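Prasum Support – Ticket history
Subject: Recipe importer drops ingredients and doubles the servings
Product: Pudum Pantry (web and tablet)
Status: Resolved
Priority: Normal
Account: Stesinville kitchen, shared login

Opened by customer, 09:12

We moved our recipe collection into Pudum in February. The export from our old program, Deák, had 3,931 recipes in it. After the import Pudum shows 1,769. There was no error message. The progress bar went to the end and said the import was complete.

On top of that, some of the recipes that did come through are wrong. Anything that was saved for one person now says 2, and the quantities have been doubled to match. Our satay dip asks for twice the peanut butter. Recipes saved for four or six people look fine.

What I have tried already:
Signed out and back in on the tablet.
Cleared the browser cache on the office computer.
Ran the import again into an empty test folder. Same number as the first time.
Opened the export file in a text editor. The missing recipes are all in there as far as I can see.

The old program is still installed, so I can make a new export if you need one.

Support reply, 10:40

Thank you for the clear report. Please send the following:

The export file as it came out of Deák, not one that has been opened and saved again.
The import log. Go to Settings, then Library, then Import history, and choose Download log next to the most recent run.
The name of one recipe that is missing and one that has the wrong servings.
A photo of any recipe where the cover picture matters to you, so we can check that pictures survive the import as well.

Please do not delete the first import yet. If you have made edits to it we will want to keep them.

Customer, 11:25

Export file and log attached. Missing: "Flat bread, quick". Wrong servings: "Satay dip". We have edited a few of the imported recipes since February, mainly spellings, so I would like to keep those if possible.

Some cover pictures came through but lost their captions, so that may be a third problem. 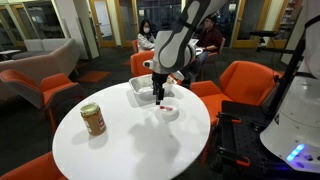 Jar with the pale lid, foil tray and small bowl.

I should add that the tags are a mess too. We had "Nut" as a warning tag and it is now an ordinary tag, so it no longer shows in red at the top of the page. That one worries me more than the servings.

Support reply, 13:05

We have the files. Taking the points one at a time.

1. Missing recipes. The log shows the importer reading the file in blocks of 1,000. The first block is complete. The second stops at 769 and then the run is marked as finished. The recipe straight after that point has a title with a line break in the middle of it. Our importer took the line break as the end of the file. That is a fault on our side and it should have given an error.

2. Servings. Deák leaves the servings field blank when a recipe is for one person. Pudum fills a blank field with its own default, and the default is 2. It then scales the quantities to fit. We can reproduce this.

3. Captions. Deák stores these in a separate part of the file, which the importer does not read at present. I have logged it as a separate request.

4. Warning tags. Still looking. As you say, this is the important one. Until it is sorted out, please go by your printed allergen sheets and ignore what Pudum shows.

Workaround for the servings: go to Settings, then Recipes, then Default servings, and change it to 1 before you import. Change it back afterwards if you like.

Customer, 14:30

Changed the default to 1 and imported again into the test folder. Satay dip is now right. The total is still 1,769, as expected.

I searched the export for line breaks in titles and found several. They seem to come from titles that were pasted in from emails. Should I fix them by hand or wait?
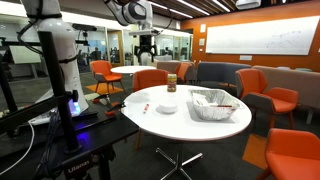
The other thing I noticed while testing is that the tablet and the office computer do not agree. The computer shows the test folder straight away. The tablet shows it only after I pull down to refresh, and then it puts the folder at the bottom of the list instead of in alphabetical order. I can live with that, but I thought you should know in case it is connected.

Support reply, 15:15

Please wait. We have a patched importer that reads line breaks in titles correctly and turns them into a space. It is being tested against your file now.

The folder order on the tablet is a known problem and has nothing to do with the import. New folders are sorted the next time the app is fully closed and opened – pulling down to refresh is not enough.

Warning tags: found it. Deák marks these with an exclamation mark in front of the tag name. Our importer strips punctuation from tags before it checks what type they are, so the mark is gone by the time it matters. The patch checks the type first.

Support reply, 16:50

The patched importer is now switched on for your account. Steps:

Leave the default servings at 1.
Create a new empty folder. Do not use the earlier test folder.
Import the original export file.
Check the total at the top of the folder.
Open a recipe with a nut warning and check that it shows in red.
When you are happy, use Merge folders and choose Keep my edits.

Customer, 17:35

Total is 3,931. Flat bread is there. Satay dip is right. Nut warnings are red on the computer and on the tablet. Merge done and the spelling corrections are still in place.

Captions still missing but I understand that is separate. Fine to close this.

Support note, 17:42

Closed as resolved. Caption import moved to its own ticket.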